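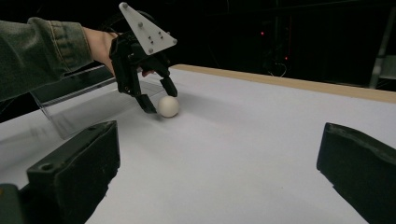
Open day at Lokcombe, April: who went?
1 min read

kaisu_m
Went to the robot open day. You hold the gripper and try to pick up a small ball off a white table. The line was long. They gave out 156 badges by noon.

umby_dan
Same. The ball is harder than it looks. I'd skip the talk.

manonp
Disagree, the talk was the best part. Bo-ram Yeom went through all 129 slides on finger design and took questions.

umby_dan
129 slides is the problem.

kaisu_m
I left at 40 minutes. Handles were fine for my hands, a bit big for my daughter.

Comments

urho_k: Is there another one this fall?

manonp: They said yes, same building.

dennis_u: Parking was bad.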